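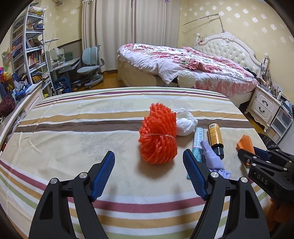 Odds and ends on a striped sheet, waiting to be sorted. The orange rope is the one everybody wants to skip.

Amândio Aguiar picks up on the second ring and is already talking. He has 23 minutes before a call with Okafor, the warehouse people, and he'd like to get the big question out of the way.

"Can a machine tidy a bedroom? No. Can it tidy part of one, slowly, if you don't move the bed? Some days."

Aguiar runs the chores group at Namuvden. Small team, five people. They've spent the winter on pickup -- things left on beds, floors, chairs. Over 1,000 attempts logged so far, and he reads me the last batch from a spreadsheet: 133 objects tried, bottles mostly fine, boxes fine.

And the rope?

"Rope is awful. You grab a hank and you get the hank, or you get one loop and the rest trails behind. A string around the middle helps. People at home don't tie the string."

Plastic bags are worse, he says. A balled up bag has no real edges and weighs nothing, so the fingers close and the motor can't tell if it's holding anything. Rubber gloves somewhere in between. "A glove folds over on itself. Then where do you put it? With the cleaning stuff? In the trash? My wife and I don't agree on that and we've been married a long time."

That second part, the where-does-it-go part, is what he keeps coming back to. Grabbing gets all the attention. Putting away is the chore.

Shop floors are further along, but not by as much as the brochures say. Pritarier, a parts supplier he did a stint with, had one cell restocking bins. Same bins, same height, same lights. "It did 854 picks on a good shift. Then somebody changed the bin liners and we lost a week."

A week for liners?

"Shiny ones. Yes."

I ask about Dovenon, the home unit he's hoping to show in April. He goes a little quiet. It'll do bottles, boxes, tubes, probably gloves. Not laundry. Not on stairs. It will ask for help alot.

"I don't mind it asking. My kids never ask, they just shove it under the bed."

Would he buy one himself, at the price they're talking about?

"Not this year -- sorry, thats Okafor on the other line."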